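Grestero Basket Set, README

Read this before you train on it. Prodromos Gavalas wrote most of it and will answer mail about the rest, usually after lunch.

What it is

509 teleoperated episodes of an arm dealing with small objects and a basket. Recorded at the Zamudio bench in May, by people who had been promised it would take less time. Each episode has wrist video, joint states, gripper width and one line of instruction text.

Layout

episodes/ one folder per episode, numbered from zero
meta/instructions.csv the text lines, typos preserved
meta/operators.csv 3 operators, by letter
splits/ train and held-out; the held-out list has 50 episodes

Tasks

Take a named object out of the basket. Put a named object in. Move a named object away from its neighbor without dragging the neighbor along, a task operator B still refers to in terms we left out of the CSV.

Naming

Instructions use whatever the operator typed. The carrot is always "carrot." The purple cube is also "block," "purple thing" and, in seven episodes, "the easy one." We considered cleaning this up and then remembered that users talk the same way. If you need one name per object, the mapping is in meta/aliases.csv.
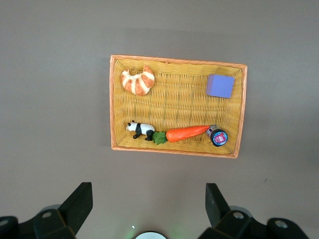 Failures are kept. A dropped object gets success = 0, and so does the right grasp on the wrong toy, however elegant. Filter on that column if you only want good news.

Known problems

Gripper width drifts in the early episodes; subtract the offset in meta/calib.json. Operator C regrasps a lot, and your policy will learn to dither if you let it. Timestamps are in local time. Sorry.

The loader is the one from Grendia, version 3 or later. Dustska exports will open but lose the instruction text.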